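Edge swelling on a white melamine benchtop, is it worth resealing?

Posted in Benches and Joinery

Aicha Hajji
I have a white melamine bench in a home workshop, 16 mm particleboard on a steel frame. The front edge has started to swell along a run of 46 cm, mostly near the corner where the edging has lifted. The rest of the top is flat. I wipe it down with a damp cloth at the end of each day and the room is unheated, so it gets condensation in the colder months.

I have read that you can cut the swollen section back and re-edge it. I have also read that once particleboard has taken up water it should be thrown out. A replacement top from Trastska costs more than I want to spend before September. Is a repair realistic, and what glue should go under the new edging?

Filali
It depends on how deep the swelling goes. Put a steel rule across the top at right angles to the edge and look for light under it. If the lift stops within 15 mm of the edge, the board behind it is probably sound and a repair will hold.

Pull off the loose edging and let the board dry with a fan on it. A week is the minimum. Swollen particleboard does not go back to its original thickness when it dries, so you then have to trim it. Clamp a straight edge to the top, score the melamine with a knife and cut with a fine-toothed blade, good face down if it is a circular saw. Cut the full length of the bench, or the front edge will have a step in it. 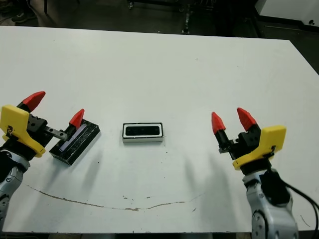
Seal the raw edge before you apply anything to it. Two thin coats of oil-based polyurethane, sanded lightly between coats, will do. Then use contact adhesive on both surfaces and 2 mm ABS edging. Iron-on edging is fine for shelves but the glue softens and lets go on a bench that is wiped every day.

Skirkar
just buy a new top. did mine twice and it swelled again both times

Stoststead
Agree with most of Filali's answer. Check the underside as well. Most of these tops have a thin backing sheet and the moisture often gets in from below, particularly over a steel frame that sweats overnight. Run a strip of closed-cell foam tape along the frame rails before the top goes back on, and seal any screw holes with a dab of silicone.

Change the cleaning too. Wring the cloth out properly and dry the front edge afterwards.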